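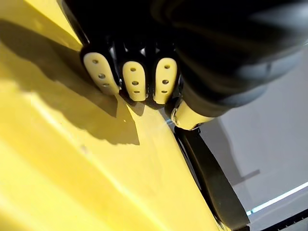 How far in should the first coat of wax stop from the black edging on the yellow top? The first coat should stop 10 mm short, and the second coat should be taken up to the edging with a folded cloth.

March 2, 2023
Drindelby workshop, surface care
Entry by Sunil Kanagaratnam; read by Ruairí Mulligan

The yellow top was assessed for finish under the overhead lights. It is smooth with a slight gloss. The lower left shows a broad pale glare and the upper left reads as a deeper, warmer yellow. Colour should not be judged from one position – the reading is to be repeated with the Garis lamp on the far side before anything is written on the card.

Procedure as carried out today:

Wiped down with a damp microfibre cloth, then a dry one. Mixed 25 mL of Fero concentrate to one litre of lukewarm water. The January entry gives twice that amount, which left a film on the test piece and should be struck out. Ruairí has agreed to correct the master sheet.

Applied in straight passes, left to right, with light pressure. Left for 2 minutes and wiped off. The black strip along the right side was done last, using a separate cloth, so that no residue from the strip was drawn back onto the yellow.

Costello paste was not used. The tin on the shelf is labelled for matte finishes and the supplier has not answered our question on gloss. Until a reply is received, the paste remains restricted to the grey offcuts.

Test piece 251 was treated in the same manner and is on the drying rack, face up. Please do not stack anything on it.

Outstanding:

Second coat on the top, to be applied after an overnight wait.
Replacement microfibre cloths. The present ones are shedding at the hem and two have been put in the rag bin.
Lamp stand for the Garis – the clamp slips at full height. A shim has been fitted for the time being.
Ruairí to confirm whether the edge strip may be cleaned with the same dilution or requires plain water. Plain water is to be used in the meantime.

The remaining Fero mixture was discarded and the bottle rinsed. Concentrate has been returned to the lower cupboard, second shelf.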